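Tundside Folding Cell: The Shopping List in Pictures
Posted February 16, 2019

Readers of this gallery have sat through our coverage of the new boiler, the second boiler, and the boiler we bought to get parts for the second boiler. This time it is robots. The Florham laundry wants to know what it would cost to have shirts folded by machine, and the planning office at Tundside was asked to come up with a number. We came up with several. The first was thrown out for being too high, and the second was thrown out for being so low that the people upstairs started asking what else they could have.

The plan on paper is called Skurkport, after a place one of us once changed trains. It covers a single folding cell with two arms, a table, a rail to bolt everything to, and walls. If the cell earns its keep through one budget year, there will be talk of 3. If it doesn't, we will own a very well-mounted coat rack.

What follows is the part of the budget that can be photographed. The rest is freight, electrical work, training hours and a line marked "other," which has grown in every draft since January and which we have stopped making eye contact with.

Each picture has the garment work in it, plus whatever budget lines it happens to touch.
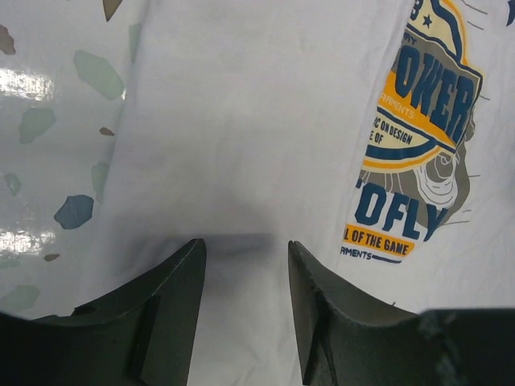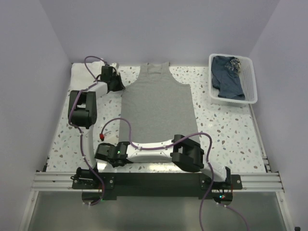 First picture: line 4, fingers. A printed white T-shirt, wrinkles and all, and the two fingertips that have to deal with it. There are a few small nicks along the top of the right one. Fingers are in the budget as a consumable, next to mop heads and printer toner, and I would ask everyone to stop calling them "a one-time purchase" in meetings. We have put in for a spare pair per arm, and I expect to lose one of those pairs in negotiations.

Second picture: lines 1 through 3, plus the basket. Two arms on a black bar, the bar on aluminum rails, a gray tank top on the speckled table between them. The rails got argued over more than the arms did. Arms are exciting and get approved. Rails look like something you could pick up at a hardware store, and so every person who reads the budget believes they have found the savings. Leave the rails alone.

The cables are purple, and they are line 7. We had them lumped in with "installation" until Meléndez, the supplier bidding on the fit-out, sent back a quote with cabling split off at 1,536 dollars. That was a bad afternoon. It did mean that we went back through the other bids to find where they were hiding theirs, and one of them wasn't hiding it anywhere. They had left it out.

As for the basket, it is white plastic and it is the only item on the whole list that came in under budget.

A comment came in from Florham before this page was even finished, the draft having gone around the building the way drafts do. The writer has run the folding tables for years and thinks we have priced the wrong end of the job: "You've got two arms and a fancy table, and I don't see one dollar for whoever pulls the next shirt out of the basket and turns it right side out. Half of what we get comes down inside out. Is the robot doing that? If it is, fine, show me the line. If it's me, then I'm line 11 and I'd like to see my number too. Also put the thing near the door. The last machine went in the far corner and we wheeled carts around it until it was sold."

That was fair, and it hurt. There is now a line 11. It holds an attendant for part of each shift, and it has pushed the operating side of Skurkport up by 1,982 dollars a month. The location has been moved on the floor plan as well, closer to the door, where it will be in the way of an entirely different set of carts.

Still open as of this posting: whether the walls are ours to build or come with the cell, how long the warranty on the arms runs if the fingers are bought from somebody else, and whether Meléndez will hold its price past the end of the month – they say yes, in an email with no signature on it. Bids from the other two are due back next week. The floor plan is taped up outside the planning office, and anyone with a tape measure is welcome to check our work. Please use pencil.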